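Banholm Community Boards > Health and Public Policy > Fluoridation: should Kikcombe Shire start dosing?

Thread started by culvert_inspector, 23 April 2022

The shire has put the draft fluoridation proposal out for comment and submissions close in June. I've read the engineering annex and want to check my understanding before I write mine.

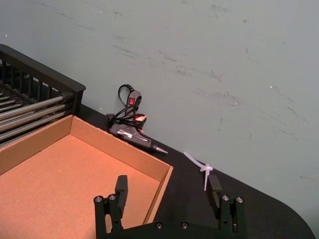

The target is 0.7 mg/L at the consumer's tap, dosed at the Sindeo Road plant downstream of the filters. Proposed chemical is sodium fluorosilicate, dry feed through a volumetric screw into a dissolving tank. The scheme serves 2,646 connections. There is no provision for the bore-fed properties on the eastern side, so they get nothing either way.

My position is a qualified yes. The dental case is reasonable. I'm less comfortable with the dosing control as specified, which relies on one online analyser and a daily grab sample.

----

ratepayer_574

Against. Whatever the chemistry, it is dosing people through a utility they can't opt out of. Toothpaste is sold at every supermarket. If the shire wants better teeth it can hand out toothpaste.

----

mlarkin

Toothpaste is a topical treatment and so, mostly, is fluoridated water, so the mechanism is similar. The difference is compliance. The kids with the worst decay are the ones who don't brush. A giveaway scheme mainly reaches people who were going to brush anyway.

I'd want to see local numbers though. The annex quotes state averages and then applies them to Kikcombe as if we had the same age profile.

----

Lucimara Fagundes

I worked in plant operations for a long time, though never at Sindeo Road. A few points on the control side.

A single analyser is common in small plants. What matters is what it's interlocked to. The screw feeder should be physically unable to run unless the plant flow switch and the service water are both proven. A day hopper sized to one day's chemical puts an upper limit on any overfeed. If the annex has those two features I would be satisfied with a daily grab sample, provided it's compared against the weight of chemical used.

Does it mention a day hopper?

----

culvert_inspector

Section 4 says "hopper capacity to be determined at detailed design". Flow interlock is listed. Nothing on service water.

----

Lucimara Fagundes

Then put that in your submission. Ask for hopper capacity to be capped at one day at maximum plant flow, and for the interlock to be hardwired and not only in the PLC code.

----

ratepayer_574

You're all discussing how to do it. The question was whether to.

----

mlarkin

The thread title is whether. The opening post is mostly how. Both can go in a submission.

On whether: what level of evidence would change your mind? If the answer is none, that's a position on consent and it's a legitimate one, but then the dosing detail and the decay rates are irrelevant to you and there isn't much to argue about.

----

ratepayer_574

It is a position on consent, yes. I'd drop the objection if there was an unfluoridated standpipe in town that anyone could fill from at no charge. The bore at the showground would do.

----

Barbara Zawadzka

The showground bore was tested when the Hauksdóttir subdivision went in. Hardness came back at 300 mg/L as calcium carbonate, so it'll scale your kettle. I don't recall whether fluoride was on the suite. Groundwater can carry natural fluoride, so I'd want it measured before anyone calls it the unfluoridated option.

I'm also unconvinced on cost. The capital is subsidised but the operating cost isn't, and operator hours are left out of the table altogether. Handling a dry fluoride product means dust extraction, respirators, bunded storage and training. That lands on the water account every year.

----

culvert_inspector

Good catch on operator hours. I had assumed they were in the "other" line.

----

Barbara Zawadzka

"Other" is power and analyser reagents. See the footnote under the table.

----

Lucimara Fagundes

Agree with Barbara on labour, disagree that it's a reason to refuse. The plant is already attended daily. Loading a day hopper and taking one sample is a short job once the gear is in. Training and PPE are real costs and should be itemised.

----

ratepayer_574

I'll be putting in the standpipe request with a fluoride test on the bore. Still a no from me on the main question.

----

mlarkin

I'd support the standpipe. Can someone post the submission address? The link on the shire page goes to last year's bin survey.

----

culvert_inspector

Paper copies go in the box at the front counter. I've emailed them about the link.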